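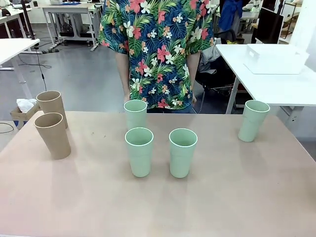
Palm leaves on the shirt, six cups on the table.

It's June, it's hot in Starville, and I'm finally writing the cold tea thread I keep promising people. Everything I know about hibiscus tea made in the fridge. Long one, get a snack!

Start with the flowers. Dried hibiscus is sold whole or crushed, and I'm a whole-flower person all the way. Crushed goes faster but you get a layer of red mud at the bottom of the pitcher and it gets into everything. Nwachukwu on the corner sells whole ones by the scoop from a big bin and they smell like cranberries and dust, in a good way.

Rinse them. Quick rinse, cold water, strainer. I skipped this for years and then wondered about the grit.

My ratio is one packed cup of flowers to 2 quarts of cold water. I like it strong enough to pour over a full glass of ice and still taste like something at the end. If you're drinking it straight from the fridge with no ice, go down to three quarters of a cup.

Now time. Overnight is fine. But my favorite batch ever was 17 hours, and I only left it that long because I forgot it was there. It comes out so dark and round and soft, none of that sharp edge you get from boiling. I've gone back to it over and over – put it in at 3 in the afternoon, strain it at 8 the next morning.

Yes, I keep a notebook. The forgotten one was batch 216. The page has a perfect pink ring on it.

Things that go in at the start: fresh ginger in thick slices, a strip of orange peel, two or three cloves. Things that go in at the end: lime juice, mint, sweetener. Mint left in overnight goes kind of swampy and I wouldn't wish it on anyone.
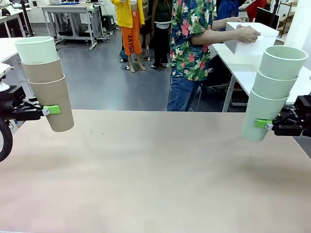
Sweet or unsweet is the real fight with hibiscus, and the only way to settle it is to pour both and let people taste them next to each other. I make one big batch, split it, and sweeten half. Then you need a way to tell them apart, because they look exactly the same! Two cup colors does it. Pale green for unsweet, tan for sweet, and please sort them before you pour, since a stack like the one on the left with a green cup on top of two tan ones will have you handing the wrong tea to the wrong aunt. The all-green stack on the right is what you're after.

Sugar won't dissolve in cold tea, it just sits there. Make a syrup: equal parts sugar and water, warm it until it goes clear, cool it down, stir it in a little at a time. Honey works too if you thin it with a splash of warm water, but it does take over.

My friend Chiamaka Adebisi puts pineapple peel in hers. The peel! Scrubbed well, in from the beginning with the ginger. I tried it last week and I'm a little mad about how good it is. You get all that pineapple smell and hardly any extra sweetness.

Blends. I tried the Himeo one with rose hips and lemongrass and liked it a lot more than I thought I would. It's lighter, more orange than red, really nice in the morning. The rose hips need the full night though. At six hours it tasted like pink water.

Pitcher talk: glass, with a lid. Mine's a Rurkance and the lid has a slotted side that holds back the flowers when you pour, so I only break out the strainer for the last cup or so. Plastic will go pink on you and stay pink. So will a wooden spoon. So will a white shirt, ask me how I know.

It keeps four or five days in the fridge once strained. Freeze whatever's left in ice cube trays and drop those in lemonade. The color coming off the cubes is so pretty I've stood at the counter and watched the whole thing melt.
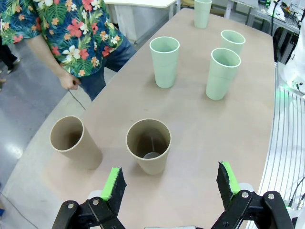

Two tan, four green. Unsweet has the numbers.

Couple of replies already so I'll add them here. Yes, you can use the flowers a second time, but do a smaller pitcher and give it a full day. No, I haven't tried it with sparkling water in the first soak, I'd think it goes flat. Half tea and half sparkling in the glass is great.

Also somebody asked about hot hibiscus. Winter thread! I have opinions about cinnamon sticks and they need their own space.

Pineapple peel batch number two goes in the fridge at 3 today. More ginger this time, no cloves. Will report back.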